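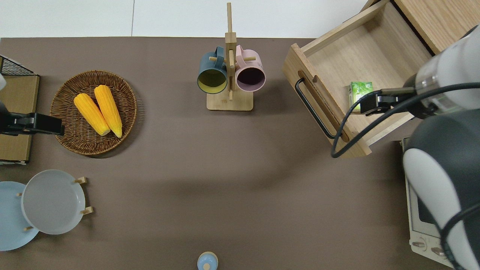 Sandrine Brunet
Shift lead, sample kitchen, Etia (Flirnstead site)

April 29, 2020

Quick one, I have to be back on the floor in a bit and I promised I'd write something this month. March got nothing. Sorry.

So. The arm. People keep asking me about the arm, mostly my sister and the two of you who email. Short version: it puts things away and gets things out. Drawers, mugs, plates, the little juice boxes. The reset, we call it. Every time a product goes through the test kitchen somebody has to set the table back the way the sheet says, same mugs on the same tree, same plate in the same slot, and then the next tester comes in and messes it up again. That used to be us. Half my day, some days.

Juice box is the one it's been on all week. Green box, in a drawer, one gripper with two fingers. You would think a box is easy. Box has flat sides, box stays put. But squeeze too hard and you have juice in the drawer, and guess who has the cloth. Farina (that's what we call the arm, it's on the work order as the Farina cell and it stuck) gets a lower squeeze setting for cartons now. I asked for that one. First thing I ever asked the Flokell people for that came back the same week.

Anyway what I wanted to write about is the job, not the machine.

When they told us in the winter I did the math like everybody. Four of us on resets, one arm, you can subtract. Nobody was let go. I'm writing that down because it's true as of today and I'd like to have it somewhere. What did happen is the work moved. Less carrying, more watching. I start the run, I stand there, I check the sheet, I fill in the log. When it stops I work out why it stopped. Most often it's something dumb — a mug handle turned the wrong way on the peg, or a drawer that didn't get pulled out all the way.

My wrists are better. Wasn't expecting to say that. I used to go home and not want to open a jar.

My head is more tired though. Watching is tiring in a way that carrying wasnt. With carrying you can talk, you can think about dinner. Now I have to look at the same 3 drawers and be ready to hit stop, and if I look away that's the time it catches a cable on a handle. I brought this up and we now swap every hour. Better. Should have been like that from day one.

Numbers, because my brother in law will ask. Target is 200 resets a shift. Last week's total on the log was 1,491, all shifts together. Before the arm we never kept a total so I can't tell you if that's good. Feels like a lot. Some of those are resets where one of us stepped in and fixed a plate by hand, and there's a box on the form for that, and there was a bit of a fight over whether those should count. They count. I won that.

The log is the part I didn't see coming. I write more now than I have since school. What stopped, where, which object, what I did. At first I wrote "didnt work" and a very polite person from Flokell called me up and asked could I say which way it didn't work. Fair. So now I write "closed early, left finger on the corner of the carton" and things like that and they change something and then it stops closing early. That's a strange feeling, a good one mostly. Twelve years of knowing how things sit in a drawer and this is the first time anybody wanted it in writing.

Pay is the same by the way. Same grade, same title on the badge. The one at the top of this page says shift lead and that is what I was before. We've asked for the new duties to go in the job description, with the hourly swap in there too, so it doesn't depend on who's running the floor. Waiting to hear. I'll post when we do.

What I miss: the corn. Silly. When the arm is running we don't touch the woven tray, and setting out the yellow corn on it was always my bit, I had a way of laying the two cobs so they didn't roll. The arm doesn't do the tray yet so technically I still get it at the start of the day. Once. It used to be all day.

Ok that's the bell. Comments are open, be nice, I'll answer on the weekend. If you asked about the night shift rota I haven't forgotten, it's just long, and I want to check teh dates with the others before I put it up.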